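**Kelora Home Robotics Program | Equipment planning, 2023–24**
September 5, 2023

**1/** The Kelora program has completed its equipment plan for the coming year. This thread sets out what we intend to buy, what we have deferred, and how suppliers may respond. The full plan goes to our partner sites in October.

**2/** The largest line is grippers. Our kitchen work is hard on fingers and finger pads, and last year's budget treated these as small consumables. They now have a line of their own, with a spare set purchased alongside every new unit.

**3/** We have requested quotations from Jendier and Filtetley on identical terms: unit price, price of replacement fingers, delivery time, and length of warranty. Quotations that leave out the price of replacement parts will be returned for completion.

**4/** Cookware is the test we give most weight. A saucepan held by its handle puts the load well to one side of the grip, and polished steel offers little friction. Any gripper we purchase must be suited to this task with household items as sold, without added tape or sleeves.
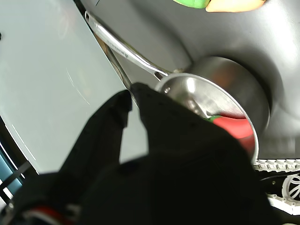
*Gripper closed on the handle of a stainless steel saucepan, with a red item in the pan.*

**5/** Shuk-fan Lam, who leads purchasing, has set the evaluation period at 10 working days per gripper model. Each model will be tried on the same cookware and play food. Results will be shared with the supplier concerned before any order is placed.

**6/** Play food and dish racks remain in the general supplies budget. The ceiling for each station is $465 for the year. Stations that need more should write to purchasing before the money is spent.

**7/** We plan to equip six stations. Five will be funded from the main budget. The sixth depends on the Liu grant, and no equipment will be ordered for it until the award letter is received.

**8/** Deferred to next year: a second set of wrist sensors and the replacement of the older work counters. Tien-fu Hung has reviewed the counters and considers them fit for another year of use.

**9/** A note on service contracts. We will not sign a contract longer than one year for any new model. Repair records from our own stations will be used to decide on renewal.

**10/** Suppliers with questions on the terms should contact Shuk-fan Lam's office. Questions on the test tasks should go to Tien-fu Hung. Answers that affect all bidders will be posted as replies to this thread.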